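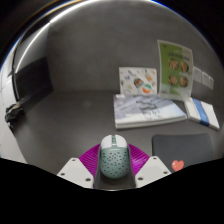

Lirden wrote in after last month's column to say that a machine can't do a chore until it can do it on a bad day, with the lights wrong and somebody's junk all over the place. Until then it's doing a trick. I've been chewing on that for weeks, partly because I'd just written something pretty sunny about robot vacuums and partly because I suspect it's right.

8 minute read

So I made a list of everything I picked up and put somewhere else on a Saturday. I wanted to know how much of my housework is really just that: grab a thing, move it, let go. I gave up before lunch, with a page and a half of cups, socks, chargers, mail, a dog leash (twice), the remote, and the lid to a pot I don't think we own anymore. Almost none of it was what I'd call cleaning. It was all tidying, and tidying is where the machines are still stuck.

Washing, they've got. My dishwasher is older than my marriage and it does a better job than I do. Clothes, fine. Floors, pretty much fine, as long as you pick up the floor first (which is tidying again!). What you can't buy for your home at a price I'd pay is a thing that goes around the room and puts it right.

Take a desk. You want the mouse back on its pad, the booklets squared up, the menu left alone where it's standing because somebody set it there on purpose. A four-year-old can do this, badly, for a cookie. For a machine it's a pile of separate problems. A mouse has a rounded back and hardly a flat spot on it, so two hard fingers want to slide right off. Squeeze harder and you may click something. That's why so many grippers now have soft ribbed fingers that bend around whatever they close on, and I have to say I love those things. They look like something you'd buy at a bait shop, and they forgive a lot of sloppy aim.

Then there's knowing where to let go. Anyone who has watched a robot demo knows the moment: the pickup goes beautifully, the arm swings over, and the object gets dropped from a little too high, or set down half on the edge, or put down nicely and then knocked sideways as the fingers open. I've started watching only the second half of demo videos. You learn a lot more there.

How do they get better at it? A lot of the work right now is plain showing. A person takes a hand-held gripper with a camera on it and does the chore over and over, and the machine learns from what the camera saw and how the hand moved. One collection I read up on, a project called Modus, had 3,443 of these little runs in it when I looked, and 1,379 of them were desk jobs: mice, pens, cups, paper. That's more times than I've straightened my own desk in my life, and I'm counting the times I only meant to.

What I like about this approach is how ordinary it is. It doesn't ask an engineer to write down what "neat" means. You show it neat, from a lot of angles, on a lot of tables, and hope it catches on. 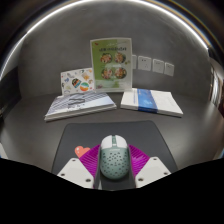
The shop floor isn't the easy version

I used to think factories had this licked, and that homes were just waiting their turn. Then I spent a morning at Zendthorpe, where they pack replacement parts for kitchen equipment, and came away a lot less sure.

They have an arm on the packing line from a firm called Schnyder, and it's wonderful at boxes. Same size box, same spot, all day long. It never gets bored and it never wanders off to find coffee. But right next to it were 2 people at a bench, putting rubber seals and little bags of screws into trays by hand, and they were the ones keeping the line moving. The seals come tangled. The bags are slippery and floppy and never lie the same way. The arm had been tried on the bags, I was told, and it could manage up to 8 in a row before it grabbed a pair together or came up with nothing.

Eight in a row sounds great until you picture your kitchen. Would you hand over your wine glasses on those odds? I'd hand over the Tupperware, maybe.

So, can they do chores yet?

Some. If the chore always starts the same way, yes, and probably better than you. If it starts with a mess, you're going to be doing it yourself for a while, or you're going to be standing there helping, and I've got kids for that.

I do think the gap is closing, and from the boring end. The gains I noticed this year weren't dancing robots. They were things like fingers that give a little, or a machine that noticed it had missed and went back for another try without anybody pressing a button. That last one got me more excited than any backflip has. Going back for another try is most of what housework is.

As for Lirden's bad-day rule, I'm keeping it. Next time a company offers me a demo I'm going to ask if I can move the lamp first and dump out my bag on the table. I'll let you know who says yes.

Search this site Enter keywords Go

Contact us | Copyright, all rights reserved | Back to top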